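Started sorting my nan's fabric this week. There are 83 pieces in the spare room and I've said I'll have it done by July. Posting as I go so I don't give up.

First job was washing. Old cottons I don't know the history of go in at 30, on their own, with a colour catcher. Anything that bleeds gets a second go.

Ironing while still a bit damp saves ages. I did the first lot bone dry and had to do most of it twice.

Blue and white prints are the biggest group. Florals, paisleys, a lot of curtain offcuts. Nan never threw out a curtain.
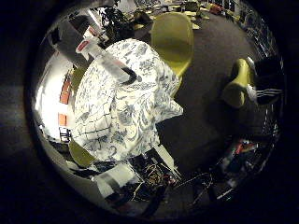

Measuring next. I write the length and width on a bit of masking tape and stick it to the corner. Paper pinned on falls off in the box.

Carys Yorath asked what I do with bits under a hand's width. They go in a bag for patchwork. Smaller than that is cushion stuffing.

Mabli Hughes is having the heavy furnishing stuff for chair seats. She's picking it up when she's next over this way.

Found three metres of brown corduroy with the price still on. No idea what it was meant for. Trousers for my grandad, Mum reckons.

Moth check: wool only, and only two bits had holes. Both have been in the freezer in sealed bags for a fortnight.

Shelves are next. The old ones bow in the middle, so I'm putting a batten under each before anything goes back on.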